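Handheld gripper fingers don't close parallel anymore, one pad touches first

Asked by tathan in Grippers and End Effectors
Viewed 105 times

I have a pair of handheld grippers with the blue ridged pads. On the right-hand one, the left finger reaches the middle before the other one does. On a hard object you barely notice. On cloth it drags the fabric sideways before it pinches, so folds come out crooked.

I replaced the pads in May with a set from Drollard and it was fine for a few weeks. I have cleaned the pads with dish soap and water. No change. Is this the pads or the hinge?

Themis Athanasiadis

3 Answers

Onmont_Rick
Probably the pads. Get new ones.

malik_bench
Accepted answer, edited 7/25/24

Check the hinge before you buy anything. New pads don't change where the finger stops.

Hold the gripper pads up and close it slowly with nothing in it. If one finger moves first, a hinge screw on the other side is too tight. If they start together but meet off center, the linkage has slipped.

For a tight screw, back it off 1/8 turn, cycle the gripper 60 times, and look again. Don't take it all the way out, there's a small washer behind it on mine and it's a pain to get back in. A tiny amount of thread locker when you're done. Keep it off the pivot.

For a slipped linkage, loosen both finger mounts, close the gripper on a flat 5 mm spacer, square the pads against it, then tighten the mounts a little at a time, going back and forth.

Test on something soft afterward. I use a folded sweatshirt on a bedspread. Open it wide over the cloth first and compare the angle of the two pads.

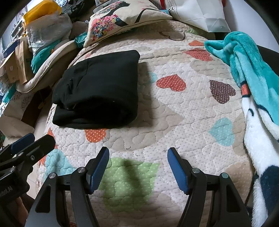

Fingers open over the quilt, blue pads angled in toward each other.

If the pinch still pulls to one side after that, swap the pads left to right. If the pull moves with them, it's the pads.

zirness22
Agree with the above. Mine was lint in the pivot, so blow it out first. Also check that the Drollard pads are seated all the way down. I had one sitting high and it acted just like this.

Comment from tathan: It was the screw on the right finger. Backed it off and they meet in the middle now. Haven't done the thread locker yet.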